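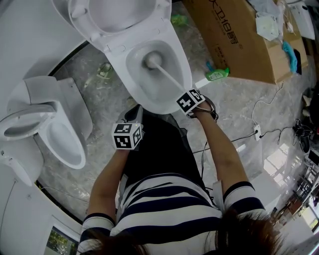

Cecilia Baidoo would like readers to take their time with the new Flustcombe Review, and she said so more than once at its launch in Vilbridge, where she told the room that a literary magazine is allowed to sit on the nightstand for a whole season. The second issue, out this January from the small press Ouali, gives itself over to the theme of neighbors, and a generous helping it is — 400 pages of stories, essays and a handful of poems, chosen from 537 submissions.
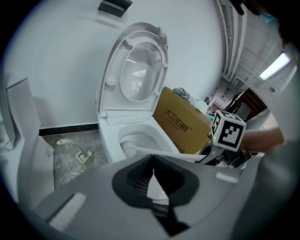
A toilet brush in the bowl, with the seat and lid up.

Regular readers will be glad to find Ilham Cherkaoui back again, this time with a long and very tender story called "Wokberg," in which three sisters return to the mountain village where their father once taught school and can't agree on which house was theirs. It's the kind of piece you want to read aloud to whoever happens to be in the kitchen. Cherkaoui will read from it at the Vilbridge library at 7 p.m., and there will be tea and plenty of chairs — do come early if you'd like one near the front. Copies of both issues will be for sale at the door.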